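About Us

Druteck is a small independent laboratory for blood disorders. We run bone marrow and blood tests for people living with multiple myeloma, lymphoma, chronic leukemias and a handful of rarer conditions that most hospital labs see once or twice a year. We love this work, and we'd like you to know who is doing it.

How we started

The lab opened with 4 people, two flow cytometers bought secondhand, and a rented floor above a print shop in Brerach. Gerasimos Galanis had spent years as a hospital pathologist sending marrow samples to big reference centers and waiting. Some reports came back in a week and some took a good deal longer, and in the meantime he had patients sitting at home wondering whether their treatment was going to change. He wanted a lab close enough that a doctor could pick up the phone and talk to the person who had looked at the slide.

That is still how it works! Every report we send carries the direct number of the pathologist who signed it. If your doctor calls at 4:30 with a question about a plasma cell percentage, the person who answers will have the case open.
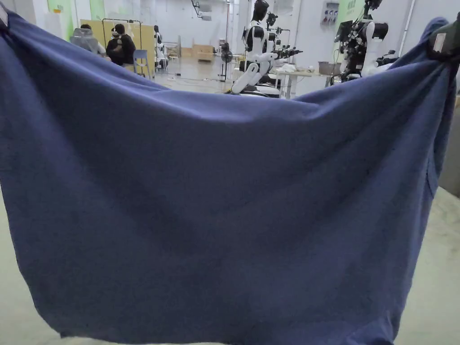 Blue cloth, held up by its corners.

What we do

Most of our samples are bone marrow aspirates and trephine biopsies. A typical myeloma workup with us includes morphology, flow cytometry, FISH for the common chromosome changes, and protein studies on blood and urine. We also do follow-up testing for minimal residual disease, looking for the very small numbers of abnormal plasma cells that can stay behind after treatment. This is the part of the lab that has grown fastest, and it's the part we get most excited talking about (ask Gerasimos at your own risk, he'll draw you a gating diagram on a napkin).

We don't treat patients and we don't tell doctors what to prescribe. What we can do is explain what a result means, what it doesn't mean, and which test might be worth doing next.

We now serve 161 clinics and hospitals. Some are large cancer centers that send us work every day. Others are country practices with one hematologist who visits twice a month, and we're just as happy to hear from them.

Uvora, our patient report

For a long time our reports were written for doctors only. Then patients started getting their results online, often before the appointment, and we began hearing from people who had looked up every word on the page and scared themselves badly. Jucélia Nogueira, our head of reporting, thought we could do better. She sat down with patients, nurses and a very patient graphic designer and came up with Uvora, a two-page plain-language report that goes out alongside the clinical one.

Uvora uses everyday words. It says which tests were done, what was found, how that compares with the last sample, and what to ask about at the next visit. The treating doctor releases it, so it never shows up as a surprise. In its first year we tried it out with 249 patients, and their comments changed nearly every section. The glossary moved to the front. The red and green arrows went away - people read red as bad news even when the number going down was the good news. The phrase "unremarkable marrow" was dropped too, after several readers told us it felt a bit rude. 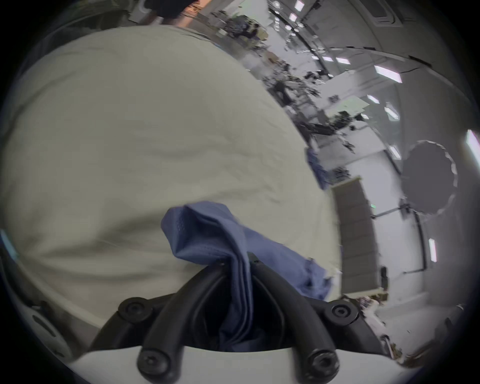 I've had nine marrow biopsies and this was the first time I read the result without my daughter next to me. I knew what a light chain ratio was supposed to do, and I could see mine was doing it. I went into the appointment with three questions written down and we got through all of them. Please keep the glossary where it is.

Letters like that get pinned up in the break room, and they stay up.

How we work

New technical staff spend their first months at the microscope, even if they were hired for molecular work. Gerasimos insists on it, and so do the people who complained about it at the time. Each technologist reads 200 teaching cases with a senior colleague before working on live samples alone. The cases come from our own archive with all patient details removed, and they include the ones we found hard.

Difficult cases go to a short meeting every morning at 8:15. Anyone in the lab can bring one, and anyone can disagree. If we still aren't sure after that, the report says so in plain words and suggests what would help settle it, such as a repeat sample or a second opinion from elsewhere.

Visiting and getting in touch

We open the lab to nursing and medical students each October, and patient groups are welcome by arrangement the rest of the year. Clinics that would like to send samples can ask for a starter kit with tubes, labels and courier forms. If you're a patient with a question about a report, please talk to your care team first and ask them to loop us in - we're glad to join a call.

Related pages
Sending us a sample: tubes, timing and transport
What happens to a bone marrow sample
How to read your Uvora report
Minimal residual disease testing: common questions
Student open days
Working at Druteck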